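Setting up your patch on Torkside

Before you can log a pothole or a sunken drain cover, you need a patch. That's just the bit of road you've agreed to keep an eye on. I look after the Rirholm end, and I wrote this part of the guide because I made nearly every mistake in it during my first month - so learn from me! It was last checked on May 4, 2025, against the current version of Torkside.

1. Sign in and open My Roads. If the page is blank, your account hasn't been approved yet. Fidelina Yupanqui approves new accounts and she's usually quick, but give her a couple of days before you nudge her.

2. Tap New Patch and zoom in until you can read the street names. Drop your start pin on a junction, then drop your end pin on another one. Mid-block pins look fine on the map, but they drift when the base map gets refreshed, and then your reports land on somebody else's street.

3. Check the length in the gray box. Torkside takes patches up to 260 yards per segment. Anything longer has to be split, and I'd split at a side street if you've got one.

4. Pick the road type. Most of us want Local. If you pick County by mistake your reports go into a different queue (mine sat there until July, and I felt pretty silly).

5. Name it something you'll recognize on a small screen. "Anudine Road, school side" is good. "Patch 1" is not so good once you have four of them.

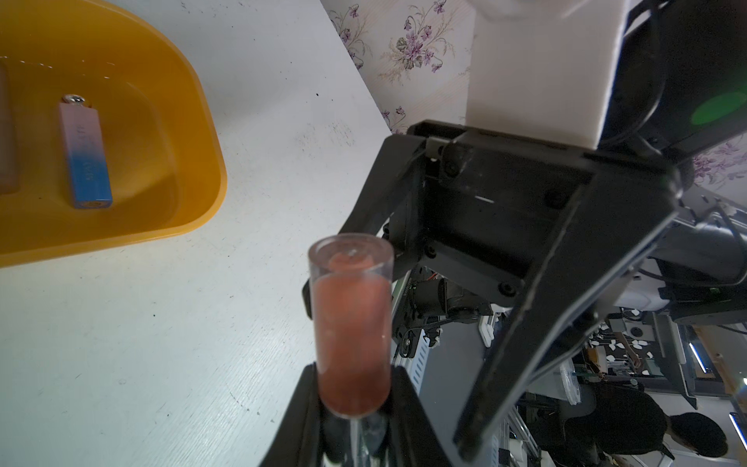 A cup held upright in a black gripper.

Note: you can hold up to 17 segments on one account. I've never needed more than six.

Setting the measuring scale

The app guesses the size of a hole from your photo, and it guesses badly until you've set the scale. Do it once per phone.

6. Go to Settings, then Scale, and choose Inches. The factory setting is millimeters, so a hole entered as 4 will be filed as something you could cover with a pea.

7. Lay a ruler or tape flat on your driveway, take the test shot from waist height, and drag the two markers to the ends. Save it.

8. Take a second test shot from the same height. If the two readings disagree by more than half an inch, do step 7 over again in better light.
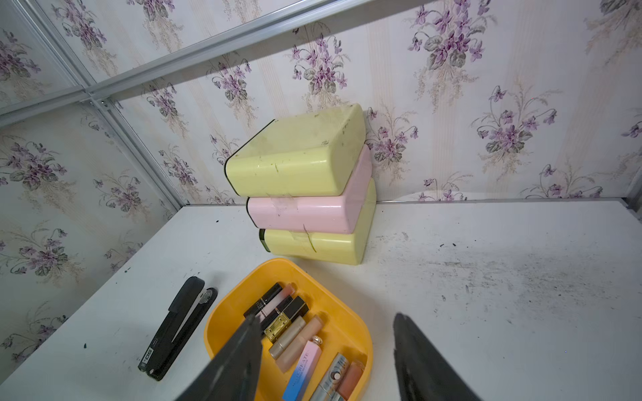
Caution: don't do any of this in the traffic lane. Stay on the sidewalk or the shoulder, wear something bright, and if the hole is out in the middle, estimate it from the side and tick Estimated. The repair crew will measure it themselves anyway.

Alerts

9. Under Alerts, set your radius. I keep mine at 200 yards. Cillian Mac an tSaoi on the Tamiru side uses 100, but his streets are packed in much tighter than ours and he was getting pinged all through dinner.

10. Turn on Duplicate Warning. It shows you any open report close to your pin before you hit send. If one of them is yours, add a photo to it and leave the new report alone.

Note: alerts don't come through in battery saver on older phones. Open the app and pull down to refresh.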